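Rurley Community Help
Home > Motion and Control > Bimanual

Both arms report a completed grasp, but the planner treats the bag and the container as one object

Posted in Bimanual by flesmont_lab
Tags: grasp state, segmentation, deformables

Our group is preparing a bag-handling task on a two-arm platform running the Rurley planner with the Pumitz perception module. The work area contains a container, a pile of plastic bags and a small wooden cabinet. We request advice on the following fault.

Once a bag is inside the container and both grippers are near it, Pumitz merges the two into a single segment. The planner then assigns both arms to that segment and closes the task as complete. The grasp monitor agrees, as it considers only finger position and motor current. The left gripper may be holding nothing more than film.

Steps already taken:

1. We reviewed the merged segment against the head camera view. The gray bag fills most of the cavity, and there is very little edge between the bag and the gray interior. 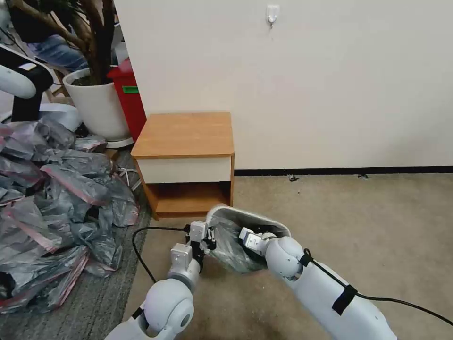

2. We raised the segment split threshold from 7 to 90. The merge occurred less often, but the bag pile was then divided into up to 688 fragments and the planner exceeded its 2000 ms limit.

3. We restarted with an empty container and both grippers open. Segmentation was correct in that state, and the rim was found on the first pass.
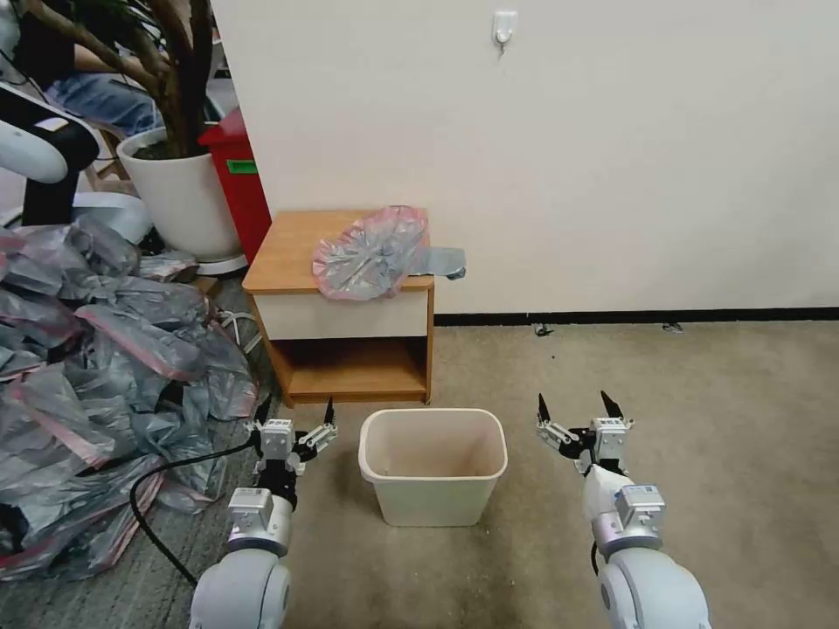 Start state for step 3, grippers open on either side of the empty wastebasket.

We would prefer to correct this in configuration and leave the planner source unchanged. Is there a supported method?

perron_integration

The threshold is not the appropriate control for this fault. It applies to the whole image, so any value high enough to separate the bag from the container will also break up the pile.

We recommend that you register the container as a rigid object while it is empty, and lock that model before the first bag is picked. Pumitz will then track the rim and assign any remaining points inside it to a second, deformable object. In the task file, set the container to "rigid, locked" and the bag to "deformable, child of container". Return the threshold to 7.

The grasp monitor requires a separate change. Finger position and current cannot distinguish thin film from a rim with film over it. Add a short lift test - a small upward motion of one arm while the other holds still - and compare the tracked rim pose before and after. If the rim does not follow the moving arm, the grasp should be rejected. Please run this at reduced speed until you have confirmed the force limits on both arms.

Note that a locked model is lost when the perception module restarts. The registration step must be part of the start routine.

gridlock88

Try different bags. We had the same trouble with gray ones and a colored bag was easier to segment.

flesmont_lab

Thank you for both replies. The bag type is fixed by our task definition and cannot be changed. The locked model has been added to the start routine, and the two objects now remain separate in the planner view. The lift test is not yet in place. We will post the task file when it has been reviewed.

Thread status: open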